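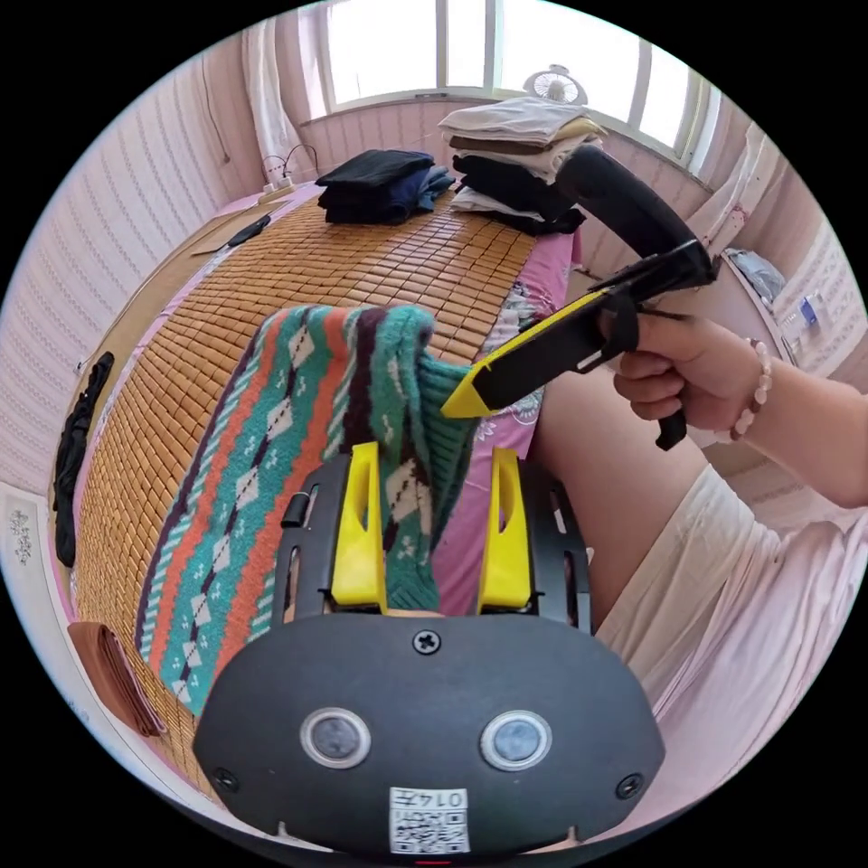 3.2 Folding of knitted garments on the bed

Figure 4. A patterned sweater with a ribbed part, lifted over a bamboo bed mat.

In the homes we studied in Ollholm, most of the clean laundry was folded on the bed and not on a table. Participants told us that the bed gives more space and that they can sit while they work. Knitwear took the longest time of all garment types. A shirt has seams and a collar which show where the fold should go, but a sweater stretches under its own weight, and the person must often lay it down again and begin from the sleeve.

The sweater in Figure 4 has diagonal bands in teal, orange, dark purple and white, with rows of white diamonds. Such a pattern can help the folder, as Dwivedi noted in her interviews from March: people said they matched the bands by eye before they pressed the fold flat. With plain knitwear they looked for the ribbed parts instead.

The surface under the garment is also important. The bed mat in the figure is made of small bamboo tiles in rows. Participants who used this kind of mat said that wool moves easily on it, while a cotton sheet holds the garment in place. We coded 500 folding episodes on mats and 700 on sheets, and the two groups are compared in Section 4.1.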